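Bollier Laminated Work Table, Series 400
Scanlon Institutional Furnishings, Bunville

Product overview

The Bollier Series 400 is a fixed-height work table intended for classrooms, teaching kitchens, libraries and light laboratory use. It is supplied in white, gray or pale oak and is delivered fully assembled within the Bunville service area. Deliveries outside this area are shipped with the legs detached. Assembly requires one hex key, which is included.

The top is 30 inches deep and is offered in lengths of 48, 60 and 72 inches. Standard working height is 33 inches. A seated-height version is available by special order, with a longer lead time. Tables of the same depth may be joined end to end with the Flulach connecting plate, sold separately.

Surface and edges

The top is faced on both sides to limit warping in rooms where humidity changes with the seasons. Edges are sealed at the factory. Purchasers who intend to cut openings for sinks, outlets or cable ports should request this work at the time of order. Openings made after delivery are not covered by the warranty unless the exposed core is sealed with the compound supplied by Scanlon.

The white finish is matte and is recommended for rooms with strong overhead lighting. The gray finish hides pencil marks and light scuffing better and is the usual choice for art rooms.
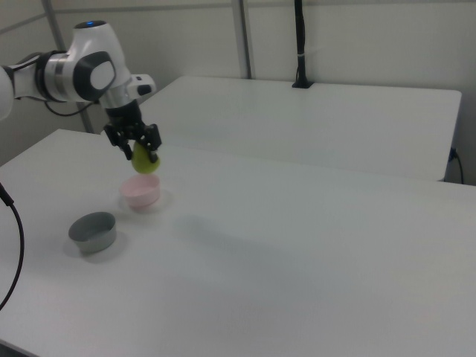

White tabletop with pear and pale pink bowl.

Care and cleaning

Wipe the surface with a soft cloth and mild dish soap, then dry. Fruit juice, coffee and ink should be removed the same day. Do not use scouring powder, steel wool or undiluted bleach. Hot pans must be placed on a trivet. Leg bolts should be checked at the start of each school term and tightened by hand.

Load and placement

The maximum evenly distributed load is 400 pounds. Tables should stand on a level floor. Adjustable feet are fitted to all four legs, and felt pads may be ordered for wood floors.

Ordering

Purchase orders under $3,000 may be placed by telephone or through the online catalog. Larger orders require a written quotation, which remains valid for 30 days. Finish samples are sent on request at no charge.

Institutional accounts: Karim Abdel Hamid, Contract Sales
Specifications revised April 2021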